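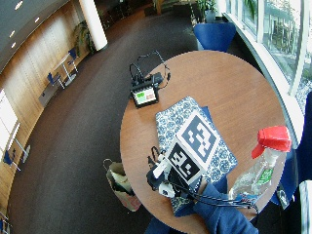

The patterned notebook and a spray bottle, on the round table.

Lekeck Dot Grid Notebook, 132 pages
Reviewed Nov 3, 2025

I own too many notebooks and have finished very few of them, which makes me about as qualified as anyone to review the Lekeck. I bought it in October after my old Fimcombe shed its back cover on a train.

Start with the paper, as the pen people will skip everything else anyway. It's good. My fountain pen, a leaky old Ehlers, shows through faintly but doesn't bleed. Gel pens dry before my sleeve gets there. Highlighter is a mistake, but highlighter is usually a mistake.

It opens flat after a week of bullying. The dots are pale gray and sit 5 millimeters apart, fine for lists and a little cramped for my handwriting, which Gisela Heitmann once compared to a seismograph having a bad day. She has used the same brand for years and numbers every page by hand. Lekeck could print the numbers and save her an evening, but apparently that's reserved for the hardcover.

Now the complaints. The ribbon frayed on day 13. The back pocket holds one receipt, provided you have no plans to get it out again. And the elastic is so tight that the cover has started to bow, giving the whole thing the posture of a potato chip.

The Udirex costs less and has a better ribbon, but its paper drinks ink like a sponge. I'd still buy the Lekeck again. I'm on page 41, a personal best.

Four stars. Trim the ribbon and seal the end with a match.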